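**Prep bench notes, Tuesday, second shift**

Carried on from last week. Arms are on produce sorting for the meal kit line, mixed vegetables into baskets, one basket per order. Bindu Salian on the bench with me until the break, then back to packing.

Main thing to write down is what the job has turned into for the people on it. Before June the bench had three packers per shift and they all did the same work: pick, look it over, place, pass it on. Now one person minds the arms and the other two have gone to the Landau side to close boxes. The minder loads, clears bad grasps, checks the fill against the order slip and signs the sheet. Bindu says her wrists are better and her eyes are worse. She also says it is lonely. I put that in the weekly note to Busley in her words.

Things that came up in the minder role:

- Bruise checks. Packers used to do this by hand without thinking about it. A soft spot on a pepper was felt before it was seen. The arm does not report anything like that, so the check has moved to loading, and loading now takes longer than we planned for.
- Breaks. The old habit was to cover for each other. With one minder the bench just stops. Thampi wants the arms to run on through breaks. I said no until somebody is trained to step in.
- Pay grade. Minding is still graded as packing. Not mine to fix, but three people have asked me and I have no answer for them.

Order of items for today's trial: peppers first, eggplant last. Eggplant is the awkward one because of the length, and the smooth skin doesn't help. Closing force on the gripper left at last week's setting. Do not change it between items, or the log is no use to anyone.

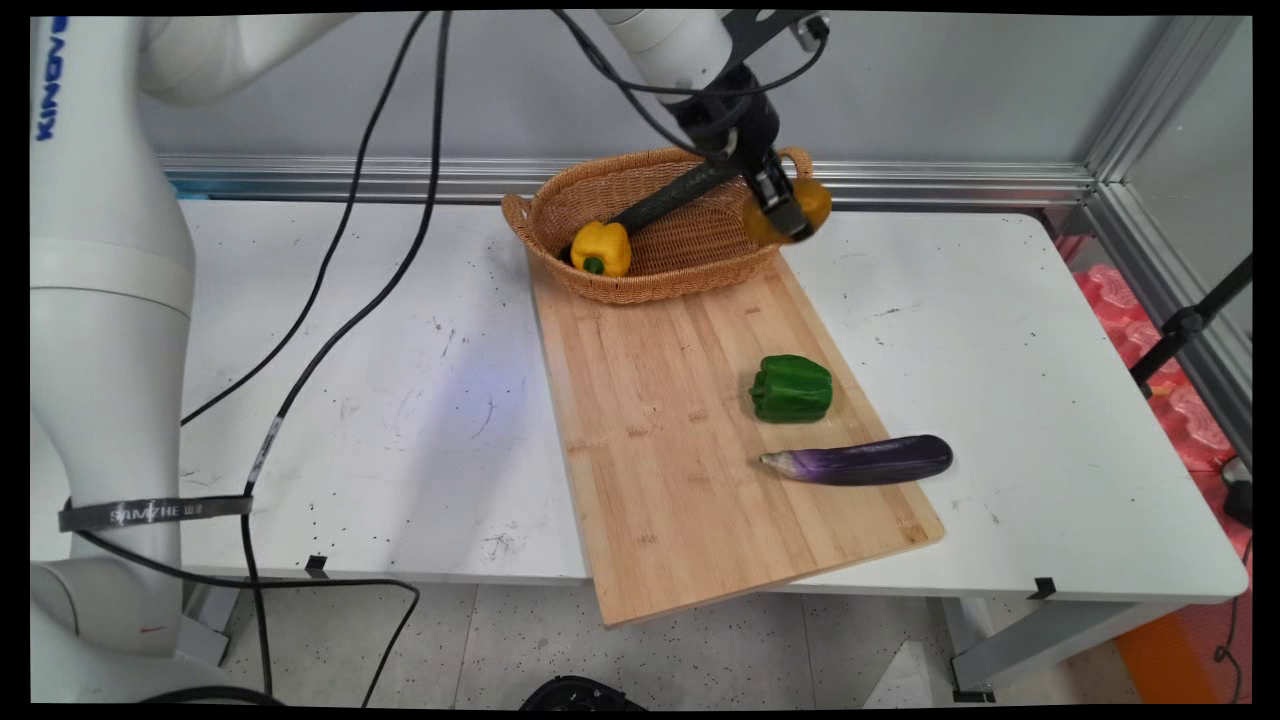

Target for the week is 200 baskets with the minder's corrections written down by type. We had 29 corrections on the sheet at the break, most of them marked "other", so the sheet needs more boxes. Bindu drew a version on the back of a slip - drop, wrong item, bad angle, stuck on handle - and I'll type it up tonight.

She also asked if the packers could set the item order themselves. I think yes. They know which vegetables roll and which get crushed at the bottom, and at the moment I am guessing at it from a spreadsheet.

To do:

- [ ] New correction sheet, printed, by the start of next shift
- [ ] Ask Borkthorpe for a second training slot, evenings if possible
- [ ] Stool for the minder, adjustable
- [ ] Reply to Thampi about breaks
- [ ] Move the minder's spot closer to packing so people can talk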